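報道関係各位

Stumum保育園、園児向け「能力可視化」サービスの導入を見送り
8月の試験利用を経て判断 保護者アンケートと職員の記録を公開

認可外保育施設「Stumum保育園」を運営するStumum(代表:Ragnheiður Vestergaard)は、幼児教育支援サービス「Trollomine」について、8月に実施した試験利用の結果を踏まえ、本契約を結ばないことを決定しましたのでお知らせいたします。あわせて、試験利用中に職員がつけた記録と、保護者アンケートの集計を当園ウェブサイトで公開いたします。

新しいサービスを「導入しました」というお知らせは業界に数多くありますが、「導入しませんでした」というお知らせはあまり見かけません。同じような提案を受けている園は少なくないはずで、判断の材料として使っていただければと考え、発表することにしました。

■ 試験利用の経緯

Trollomineは、園児の遊びや会話を保育者が端末に入力すると、「集中力」「共感力」「挑戦心」などの項目ごとに点数を算出し、家庭向けの報告書を自動で作成するサービスです。当園には今年の春、販売代理店のRandettiから提案がありました。提案書には「お子さまの可能性を最大限に引き出す」「保育の質を飛躍的に高める」といった文言が並んでいましたが、何をもって可能性が引き出されたとするのか、質がどの物差しで高まるのかについては、面談でお尋ねしても明確な回答をいただけませんでした。

それでも試験利用に踏み切ったのは、連絡帳の作成に時間がかかりすぎているという悩みが職員の間にあったためです。報告書の自動作成で負担が軽くなるのであれば、点数の是非はひとまず脇に置いて試す価値はあると考えました。

対象は3歳児クラスと4歳児クラスの園児19名で、いずれも保護者から書面で同意をいただいています。

■ 結果

第一に、作業時間は減りませんでした。連絡帳と入力作業を合わせた時間は、従来の連絡帳のみの場合に比べ、職員一人あたり1日平均で35分増えています。代理店からは「慣れれば短縮される」との説明を受けましたが、最終週になっても目立った変化はありませんでした。

第二に、点数が入力する職員によって大きく変わりました。同じ園児の同じ日の砂場遊びを2人の職員が別々に入力したところ、「集中力」の点数に20点の開きが出た例があります。満点は100点です。どちらの職員もその園児をよく知っており、観察の内容に食い違いはありませんでした。違っていたのは文章の長さと言葉の選び方です。これで何を測ったことになるのか、当園には判断がつきませんでした。

第三に、報告書の文面です。「本日は主体的な関わりが見られました」という一文が、別々の園児の報告書に同じ日に載りました。間違いとは言えませんが、その子の一日を伝えているとも言えません。

保護者アンケートでは、「見やすい」「きれいにまとまっている」という感想がある一方、「点数が下がった日は理由が気になって子どもに聞いてしまった」「以前の手書きの方が様子が分かった」との声が寄せられました。試験利用の継続を希望するとの回答もありましたが、多数には至っていません。

■ 当園の考え

代表のRagnheiður Vestergaardは次のように述べています。
「デジタル化に反対しているわけではありません。登降園の打刻も給食の発注も、とうに紙をやめています。ただ、4歳の子の共感力が昨日より6点下がったと言われて、私たちは明日の保育で何を変えればよいのでしょうか。そこを説明できないものにお金を払うことはできません」

3歳児クラス担任のValdemar Kirkegaardは、試験利用中の記録に次のように書いています。
「入力しやすい遊びと、しにくい遊びがある。積み木は書きやすい。窓の外をずっと見ている時間は書きにくい。書きにくい時間の点数は低く出る」

今回の結果は、一つの園における短い期間のものです。他の園で同じ結果になるとは限りません。また、当園の使い方に不十分な点があった可能性も否定しません。試験利用の途中で入力項目の設定を一度変更しており、前半と後半の点数は単純に比較できないことを申し添えます。 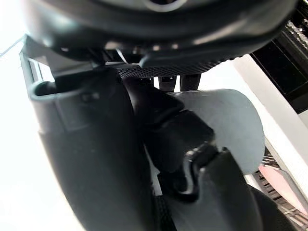
細かな穴の並ぶメッシュ部分と黒い外装

■ 今後の対応

連絡帳については、当面、従来の手書きを続けます。ただし記入欄を見直し、「食事」「睡眠」のチェック欄を簡略化して、自由記述の欄は現在の大きさのまま残します。D'Amicoが提供する連絡帳アプリについても提案を受けていますが、現時点で導入の予定はありません。検討する場合には、試験利用の前に、作業時間の測り方と中止の条件を保護者の皆さまにお示しします。

試験利用中に入力された園児の情報は、Randettiに削除を依頼しました。完了の通知を受け取り次第、対象のご家庭に書面でお伝えします。通知には、削除の対象となったデータの範囲を明記するよう求めています。

なお、「導入見送りで保育料は下がるのか」とのお問い合わせを複数いただいておりますが、試験利用は無償であり、今回の決定による保育料の変更はありません。

■ 公開資料
・試験利用中の職員記録(園児の氏名等は伏せています)
・保護者アンケート集計
・作業時間の記録表

■ 本件に関するお問い合わせ
Stumum保育園 広報担当
受付時間 10時から16時まで(お昼寝の時間帯は電話に出られないことがあります)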